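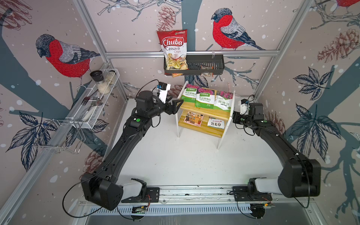
1. Introduction

Our project was set by Trevor Carrier as "an investigation into small-space storage", which left plenty of room for us to get it wrong. There were four of us: Sivaprasad Arumugam, Elango Pisharody, Narayanan Kaimal and me, Tharun Warrier. We picked the snack and seasoning corner because all of us live in Stotlow halls, where a kitchen is a cupboard with ambitions.

The question was simple. If the floor of a small corner has to stay usable, how much can be moved on to the walls before it becomes a nuisance to find the salt?

2. Background

The shared kitchens at Stotlow have one worktop and one shelf per person. We asked 52 students where they kept dry food. Of these, 30 said "on the shelf", and most of the others said "in my room", which the hall rules discourage and the mice do not. One reply said "Narayanan's shelf". We have left it in the data.

3. Layout

The walls were papered with a winter pattern of bullfinches, branches and pinecones on a pale pinkish-grey ground with white snowflake spots. Elango chose it. The rest of us had voted for plain white and were told that plain white was a failure of nerve. The bullfinches have very red breasts and the general look of birds who have been asked to share a bathroom.

Storage was split between three places.

3.1 Back basket. A black wire basket on the horizontal rail, for packets. The red bag of Chuba Cassava Chips went in standing up with its front facing out, next to a small clear packet of dark seeds or nuts. An orange wrapper ended up beneath the chips. A tall bag in a shallow basket sticks out over the top, but you can read it from across the room, and with snacks that is most of the battle.

3.2 Side basket. A white wire mesh basket on the left wall, for seasoning and cutlery. It took a grinder jar with a black cap, a glass jar of white granules with a silver lid, a fork, a spoon and a utensil with a white handle. There is a chrome hook rack underneath.

3.3 Two-tier shelf. Light yellow boards and white legs, standing at the back. We had meant it for mugs. Sivaprasad put seed packets on the top tier, two of them marked IMPATIENS, and defended this in a meeting that ran well past lunch.

4. Method

Each of us fetched a named item from the corner 30 times, with a second person calling out the item and a third holding the stopwatch. We then swapped the contents of the two baskets and did it all again. The combined fetching time for the first layout came to 654 seconds. The second layout was slower, and the fork fell through the mesh of the wrong basket often enough that we stopped writing it down.

5. Findings

Packets want a basket with a front they can lean on. Jars were quick to find in either basket, but people put them back faster in the one on the side wall. Cutlery laid diagonally looks careless and is easy to grab, so we gave up straightening it.

The seed packets caused no trouble at all, as no one was ever asked to fetch them. Sivaprasad regards this as a success for the shelf.

6. Problems

White granules in an unlabelled glass jar are a poor idea in any household that owns both salt and sugar. Narayanan made tea for the group during a break and this point was settled quickly. All jars should be labelled, and we did not label ours.

We also used the same four people for every trial. By the end we could have found the grinder in the dark, so the later times flatter the layout.

7. Further work

We would like to repeat the trials in August with people who have never seen the corner, and with mugs on the shelf as first planned. Elango would like to try a different wallpaper. This has been noted.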